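Finally doing something about the tabletop in the back room. Thread, mostly so I remember what I did.

It's the Hanero one, bought second-hand in August. Light wood, seats five if they like each other. The previous owner had oiled it, then put something over the oil, then oiled it again as far as I can tell.

First job was getting it clean. Warm water, a bit of dish soap, well wrung out cloth. Always along the grain. The cloth came up grey for the first three goes and then it didn't.

Next, sanding. I started with 240 by hand and only in the dull patches. My neighbour's orbital sander was on offer but I've gone through a veneer with one of those before, and I don't know for certain this is solid all the way.

Finish is the Oksanen clear, satin, the small tin. $7 off at the hardware store and there's plenty left. Thin coats with a foam brush, 15 minutes to do the lot, then leave it alone overnight.
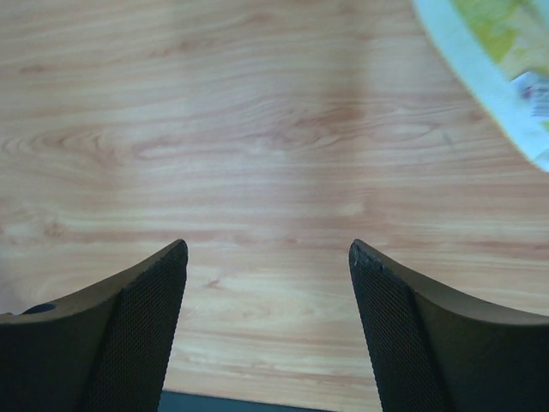
Colour was my main worry. The last table I did went quite orange and I never got used to it. I wanted this one to stay pale, and I'm happy with the sort of orange-beige it is, with the darker tan lines running through it. The little oval swirls over on the left are my favourite part.

A few people have asked about shine. The tin says satin and I'd call it a touch glossier than that. There's a pale stripe where the light catches it and the grain gets hard to see there. Move your head and it's fine. If you want dead flat, buy the matte.

Things I'd do differently - tape the underside edge. I've got drips under there that I'll be finding with my knees for years.

Also, write down which side you started on. I lost track on the second coat and had to crouch with a torch.

Still to do: the legs, and the drawer front from the Prekutico cabinet, which is meant to match and doesn't. Might try the same tin on a scrap first.

Felt pads are going on the bottom of everything that lives on this table. Lamp, fruit bowl, the lot.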